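I started using Epsom salt for my feet in August, after a long stretch of standing shifts at the Drornley store. My sister Clodagh Dunne had been telling me to try it for years and I kept forgetting to buy any. A 900 gram bag lasts me close to a month.

I put half a cup in a plastic dishpan of warm water and sit with my feet in it for 20 minutes or so, usually on Friday night when I have nowhere to be. My heels are softer than they were. I can't say it does much for the soreness beyond what warm water does, and from what I've read there isn't much proof that it soaks in through the skin. It still feels good.
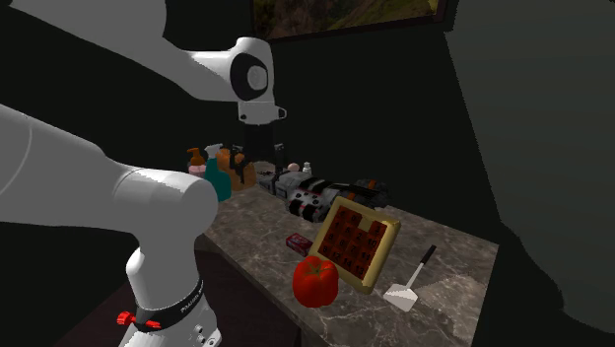 The other thing I use it for is splinters. I mix a spoonful with just enough water to make a paste, put it on under a bandage and leave it for ten minutes. The last one came out with tweezers after that, no digging.

A few cautions. Don't soak if you have open cuts, and if you have diabetes, ask your doctor before you soak your feet in anything. Some people drink it as a laxative. I don't, and I wouldn't without talking to a pharmacist.

I buy the plain Bestis kind with no scent. The lavender one made my ankles itch. I still have most of that bag under the sink, so if anyone knows whether it's okay for roses, leave me a comment.

27 comments
128 shares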